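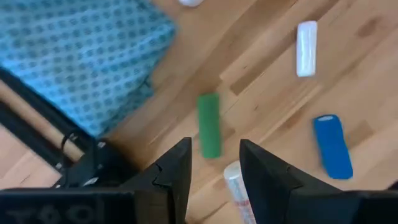

Dagný Eskildsen asks whether 40 examples of one task is enough to teach it anything.

For a single object in a single spot, maybe. For a mixed lot of first aid supplies, no. We start with 40 per layout, then change the layout and start again.
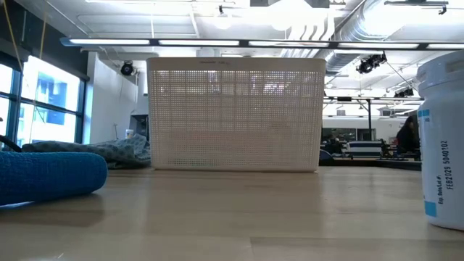 Each new layout means moving the objects before the operator begins. If they go back in the same places every time, the model learns the places. Kane Harawira drew up a shuffle list for Tipoki and we stick to it.

Failed grasps stay in the set if the operator recovers and finishes. If they give up halfway, the run gets tagged and left out of training.
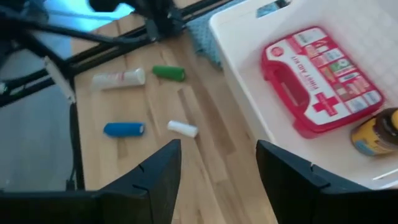

**Hurnard, March**

86 runs kept so far, 7 tagged. 2 of the tagged ones were the operator stopping to ask which object came next, so the instruction text has been rewritten.

Short instructions work best for us: name the object, say where it goes, stop there.

Next job is checking the timestamps on the wrist views against the fixed one. Will post the script when it's tidy enough to share.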